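Two arms and one bin: which fingers, and where to put the low camera?

jongdae_y
Posted 1 February 2025

Hello all. I am comparing two sets of gripper fingers for a battery sorting job and I would like to hear from people who did something similar. The Triltine fingers are stiff, with a flat inside face. The Sitero ones are softer and a little wider. Both go on the same black arms, one from each side of the table.

The job has two parts. First both grippers take the bin by its ends and bring it to the middle, then the cells are picked one by one. I did 244 picks with the Triltine set and 332 with the Sitero set before writing this.
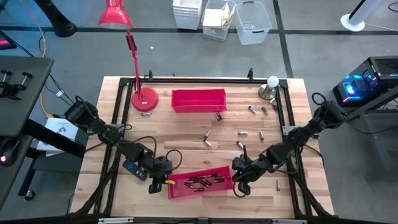

With the stiff fingers the single cells on the wood are quite easy, but the bin likes to turn in the grip when one arm is higher than the other. With the soft fingers the bin stays better, and then I lose cells that lie close against another one. So I can't say which is the winner.

suryani.s
How do you close the two grippers on the bin, at the same moment or one after the other? We had the same turning at Bretarcombe and it was a matter of timing, the fingers were innocent. I delayed the right arm by 30 ms and it became much better.

jongdae_y
At the same moment, or so I believed. I will check the log of the controller. Thank you.

Choo_D
I don't agree with Suryani here. Timing helps when you grip, but he says it turns when the heights differ. A flat stiff face on smooth plastic has very little to hold. Put thin rubber on the Triltine fingers and count again. Also your two numbers of picks are not equal, so please give us the misses for each before we choose a side.

jongdae_y
Fair. Misses were not written down in the first session, only in the second, so I must repeat the first. My other question is the camera. I tried a low position, level with the bin, hoping to see the finger tips when they go down behind the wall.

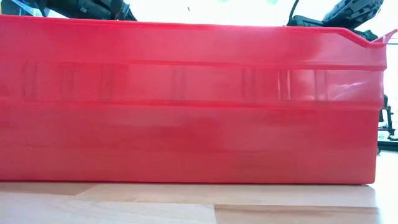 My settings there were exposure 900, fixed, and the focus also fixed. I am thinking to raise it by a hand's width and turn it down a little, but then I lose the line of the table, and I wanted that line for measuring the tilt.

ahrin_b
Raise it. A wall that you can't see through is a wall, no setting will change this. Tilt you can take from the joint angles of both arms.

suryani.s
Joint angles tell you the tilt of the grippers. If the bin slips, they tell you nothing. I would keep one low view and lower the exposure a lot, and use the high view for picking.

Choo_D
On this one I am with Suryani.

ahrin_b
Then he needs to synchronise one more camera, and for a finger test it is too much work in my opinion. But it's his table.

jongdae_y
I will try the rubber first, with the same number of picks for both sets, and leave the low camera where it is until March. Does anyone know if the Sitero screws fit the Triltine mount? Mine are half a turn too short.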